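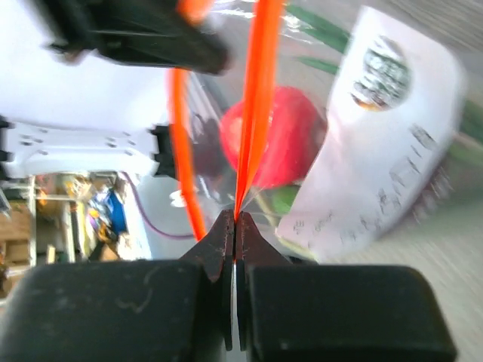 **Wanting Ye:** I don't buy that the 1961 yearbooks left the rowing club out on purpose. Grornthorpe College had 279 students that year and the yearbook was put together by two people in a basement. Stuff got missed!

**drosau_reader:** Maybe, but the debating society got a full page and it had fewer members. I've been through the boxes at the Brundeson reading room (shelfmark 1179, if anyone wants it) and the rowers wrote to the editor twice asking for a spot. Somebody read those letters - they've got pencil all over them.

**Wanting Ye:** Pencil saying what, though?

**drosau_reader:** Mostly "see Shi". I'm guessing that's the faculty adviser.

**maplekettle:** Shi was the printer, mate. My aunt has the 1962 book and it's in the back, in the colour section. So "see Shi" could just mean ask what an extra page would cost.

**drosau_reader:** Huh. OK, that changes things a bit. I still reckon there was bad blood after the boathouse row, but I'll check the invoices in October.

**Wanting Ye:** Try item 3881 while you're there, the student council minutes. My favourite bit is the motion to ban the Kazoo Fellowship from the dining hall. It was defeated, and they played at the next meeting.

**maplekettle:** They got a page too, by the way. With a group photo. Poor rowers.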